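Stolwood Family Center
Progress report to the Bouvier Fund, period ending August
Prepared by Mireille Khasawneh

Summary

The reading and lending program is on schedule. We set a target of 2,000 loans for the period and recorded 1,593. The shortfall comes from the first weeks, when the new catalog was still being loaded and the shelves were closed to borrowers.

Catalog

Pascal Delaunay finished moving the old card records into Urnico. Of the 3,000 titles we own, 700 had no usable record and were entered by hand. Duplicate picture books were pulled and sent to the Dreriser branch, which had asked for them. Overdue notices now go out by text message, in English and Spanish.
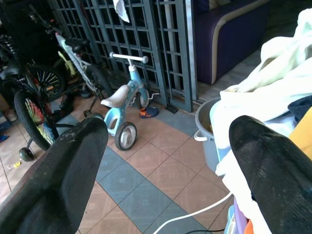 Story hour has moved from the morning to Friday at 4 p.m. Parents asked for the later time, and attendance has been steadier. We read two short books and leave the rest of the hour for borrowing. Younger children who won't sit for the second book can go and play, and the light blue tricycle on the tile floor is the usual first choice. We would like to add a shelf of board books for that age group in the next period.

Spending

Book purchases are within budget. Shelving came in under the estimate, and we ask permission to move the difference to the Spanish-language collection. Printing went over slightly on account of the new borrower cards.

Next period

Finish spine labels for nonfiction
Train two more people on the checkout desk
Replace the book drop, which jams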